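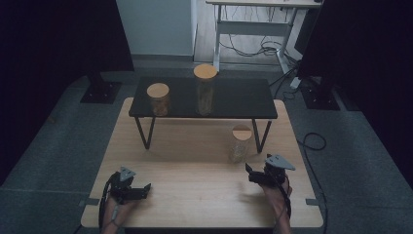
Photo: Gizella Oláh, Tokness bench

Jar shelf task: how many layouts before you stop?

gizella_o wrote:
We're gathering two-handed demos for a shelf task. Glass jars with round lids, some on the low black shelf, some on the table under it. The person wears a head camera and works a gripper in each hand. The learner gets the head view plus the view from each gripper.

My plan is 16 layouts with 30 demos each. Noémi Balogh is on the same project and wants 60 layouts with fewer demos per layout. Before we commit I'd like to hear from people who have trained on this kind of data. Glass on a glossy top worries me more than the count does.

ledari_fan wrote:
I'd side with Noémi. We did 300 demos of a cup task in June with hardly any change in where the cups started, and the policy learned the spots. Move a cup a hand's width and it reached for the old place. More layouts, fewer repeats.

tokness_mike wrote:
Depends on the person doing it. If you change the layout every few tries the operator never settles in and you get a lot of hesitation in the data. I would take 30 clean ones over a pile of shaky ones.

ledari_fan wrote:
Some hesitation is fine. Drop the bad ones when you review.

tokness_mike wrote:
Somebody has to review them. That takes longer than recording.

nbalogh wrote:
Noémi here. I never said shaky demos were OK. My point is that jar height matters on this shelf. You come at the tall one differently from the short one, and the other hand has to stay out of the way while you do it. If the tall jar is always toward the back we only ever teach one approach. Look at where the hands are in this one.

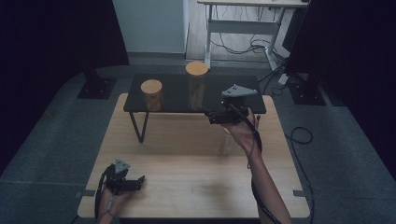

Right gripper at the shelf corner, left one held low.

gizella_o wrote:
Fair. I can swap tall and short in half the layouts. I don't want to go to 60 though, we have the bench until the end of the month and that's it.

pellet wrote:
What are you doing about the cables? I see one off each gripper. Ours kept pulling on the wrist and you could see it in the motion — little jerks at the end of every reach.

gizella_o wrote:
Slack loop past the wrist, then down. Not perfect. The operators say they stop noticing it after a while.

pellet wrote:
They stop noticing but it's still in the data. Tape it to the forearm.

tokness_mike wrote:
Back to the glass. Have you looked at the gripper views by themselves? People check the head camera and assume the others are good.

gizella_o wrote:
Yes, and that's the part I like least. The shine off the table is strong. I'm tempted to put a matte cloth down.

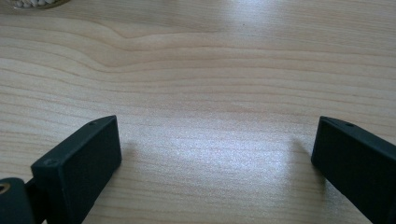
Gripper view, fingers open, glare on the wood between them.

ledari_fan wrote:
Don't use a cloth unless the cloth will be there when you run the policy. Turn the lights down a bit, or change them between sessions so it sees more than one kind of glare.

nbalogh wrote:
Agree on no cloth. I'd rather lock the exposure on the gripper cameras and leave the table alone.

tokness_mike wrote:
Locked exposure hurt us. Fine over the table, too dark once the gripper got in close to something. I'd leave it on auto.

nbalogh wrote:
We had the opposite on the Zullia job. Auto kept shifting in the middle of a grasp. I'll record one layout both ways and post what we get.

gizella_o wrote:
OK. 16 layouts to start, tall and short swapped in half of them, cables taped, no cloth. If the first training run only works on the spots it has seen, Noémi gets her extra layouts and I'll ask for more bench time.

Last updated: July 19, 2025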